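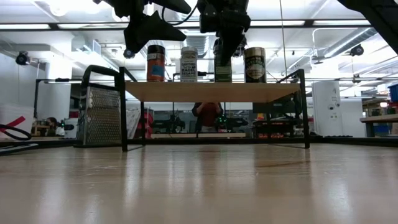

Spice shelf and grater, bench 2, with the gripper above the third container.

Isbridge Shared Workshop – Arm Build Notebook
Entry of May 8, 2024

Purpose of session: to check the rebuilt gripper mount on the Lodier arm before the shelf trials resume, and to record settings for members who take the next bench slot.

1. Mount and cabling

The adapter plate was removed, cleaned and refitted with the longer screws. The earlier set did not engage the full depth of the thread and should not be reused. They have been placed in the scrap tin. The plate now sits flush, and no play could be felt by hand at the finger tips.

The gripper cable was rerouted with a wider bend. Under the previous routing it pulled tight whenever the wrist turned past its middle position. Members are asked to leave the slack as found and not to add ties close to the connector.

2. Shelf layout

The layout agreed in the last entry is retained: four containers in a line along the plank and the box grater standing at the left end of the shelf. The third container, with the green label, is the first target. The gaps between containers are small, and the open fingers must come down without touching the bagel and sesame jar on one side or the gold-lidded can on the other.

Approach from directly overhead is the working method for now. A front approach was considered and set aside until the curved side rails have been added to the collision model. The Cirnthorpe planner still treats the shelf as a plain box, and its clearance figures at the two ends cannot be relied upon.

The polished tabletop continues to trouble the overhead depth readings. Reflections of the ceiling lights return as false points below the surface. The filter threshold was raised from 5 to 10, which removed most of them in the saved log. Of 2,567 points flagged in the test region, 51 remained after filtering. The remainder lie near the shelf legs and will be masked by hand.

3. Wrist view

The wrist camera was refocused for short range. With a clear bottle laid on its side, the body is hard to separate from the pale wood, and the outline found by the software changes from one reading to the next. The green cap is the only dependable feature. The cap will therefore serve as the reference for centering.
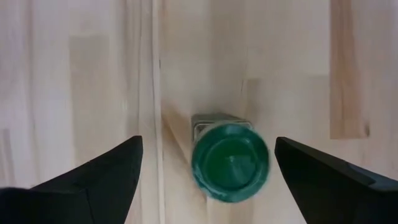

Centering is to be judged by the gap on each side, taken between finger tip and cap rim. Blurred readings are to be discarded and repeated with the arm at rest. The Molefe script does not yet make this check on its own, and it will accept a blurred reading without warning.

4. Open items

Add the side rails to the shelf model.
Mask the points at the shelf legs.
Add a blur check to the Molefe script.
Print a spare adapter plate. The present one has a hairline mark near the lower left hole, which was there before refitting.
Confirm whether the bench booking can be extended through September.

The arm was parked and the controller switched off at the end of the session. Settings are saved under the shelf profile, and the previous profile has been kept unchanged.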